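Galtcombe Instrument Workshop
Workshop Notebook, Section 4: Leakage and Insulation
May 2025
Entered by: Knut Kramer
Read by: Xiomara Kapoor, Arvo Harju

Subject: Drift in the Pliter moisture meter during long readings on oak samples

Purpose of entry

The Pliter meter has been returned to the bench following the report made by the timber store that its readings climb when the pins are left in a sample. The report concerns oak only. The store takes a single reading at the moment of insertion and then a second one after the sample has been logged, and the two have not agreed since November. This entry records the checks made, the values obtained, and the points on which the workshop has not reached a view.

Background

The meter passes a small current between two steel pins and converts the resistance of the wood to a moisture figure. At the dry end of the scale the resistance is very high, and any leakage path in parallel with the sample will make the wood appear wetter than it is. The handbook permits a settling period but does not state its length. Wiremu Rewi's earlier notes on the same instrument (Section 2, under Pine) give no drift at all. Those notes were made with the short pins and a different lead.

Checks made

The battery was replaced before any reading was taken. The old battery was retained in the tray in case a comparison is wanted.

The pins were removed, cleaned with alcohol, dried, and refitted. There was a brown deposit at the root of the left pin, where it enters the collar. It came away without scraping. Arvo Harju considers it to be tannin from the oak; this has not been tested.

The meter was set to the oak scale and left open, with the pins in air. The display remained at its minimum for the whole of the period. This rules out gross leakage inside the case, at least in the present conditions of the room.

A fixed resistor of 100 megohms was then connected across the pins by means of the two brass clips. The reading settled at once and did not move. The resistor was left connected over the midday break and the display was the same afterward. On this evidence the measuring circuit is stable and the fault is to be sought either at the pins or in the wood itself.

Sample 504 (oak, quarter sawn, from the covered rack) was then read with the pins driven across the grain. The first figure was 11 percent. The display began to rise before the hammer had been put down, and it continued to rise slowly until the pins were withdrawn. When the pins were put back in the same holes the reading began from a higher value than before. When they were driven into fresh wood a short distance along, it began again at 11.

The last result is the one that matters. A fault in the meter would have carried over to the fresh position, and it did not.

A piece of pine from the offcut bin was read in the same manner. There was no rise worth recording, in agreement with the Section 2 notes.

Discussion

Two explanations were put forward at the bench.

The first is that the wood fibers crushed by the pins relax over time and close against the steel, so that contact improves and resistance falls. This would account for the higher starting value in the old holes only if the contact remained good after withdrawal, and it is difficult to see why it should.

The second is that the acid in the oak attacks the steel and leaves a conducting film in the hole. The deposit on the left pin is consistent with this, as is the absence of any effect in pine. Against it, the rise starts very early, and one would expect corrosion to take longer. Declan Lockyer suggests that both may be present, the first acting early and the second later. That would need readings taken by the clock, and the readings here were not.

The Wasilewska pins, which are plated, have been requested from the main store. If the film is the cause, plated pins should show a much smaller rise. If the fibers are the cause, they should show the same rise as the plain ones. No further driving is to be done on Sample 504 until they arrive, as the face is already well marked and the end nearest the label must be kept clear for the oven section.

Interim instruction to the timber store

Readings on oak are to be taken at insertion and written down at once. The second reading is to be omitted. Earlier second readings are to be struck through in the store book with a single line, and must remain legible.

The store has asked whether the figures sent to Povoren should be corrected. The figures sent were first readings in every case that could be traced. Two sheets have not been found.

Other matters

The humidity chart on the north wall has run out of paper again. The new roll is in the second drawer and is slightly too wide, and will need to be trimmed before fitting.

The oven is reserved for the clay samples until further notice. The oven section of 504 will have to wait.

Lead wire is kept with the other wire, and pieces of unknown origin are not to be used on the high resistance ranges. Insulation that has been handled a great deal can carry enough salt to upset a reading.
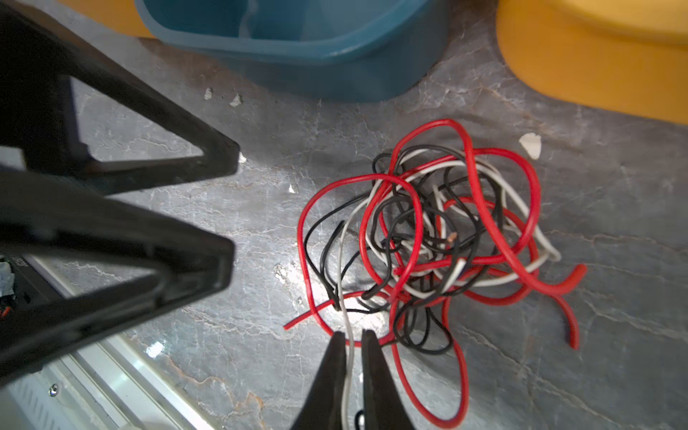 Wire, red, black, and white.
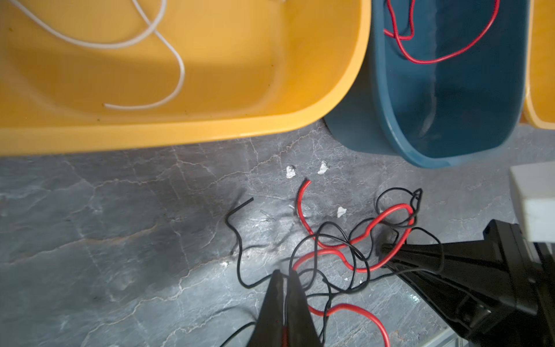

Remarks added on reading

Xiomara Kapoor does not accept that the resistor test clears the meter entirely. A resistor clipped across the pins leaves the collars undisturbed, she writes, whereas driving the pins into oak puts a sideways load on them, and a collar with a hairline crack might leak only under that load. She asks that the fresh position test be repeated with the pins left in for the same length of time at each position, and that the collars be looked at under the magnifier before the plated pins are fitted. She would also like the pine repeated with a denser piece, the offcut used being soft enough that the pins went in by hand pressure.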